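Polora laundry handling: progress to the end of March

We're very glad to tell Steltel that the folding work has had a good, busy quarter, and that we now have 376 demonstrations recorded with the hand-held grippers, well past the 200 we promised you.

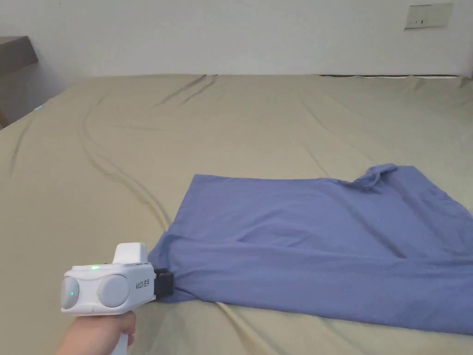
Training on the first 200 taught us that the policy copes nicely with hems but still fumbles its first grasp on a rumpled garment, so we have set aside 25 fresh recordings purely for testing that. Results should reach you in May.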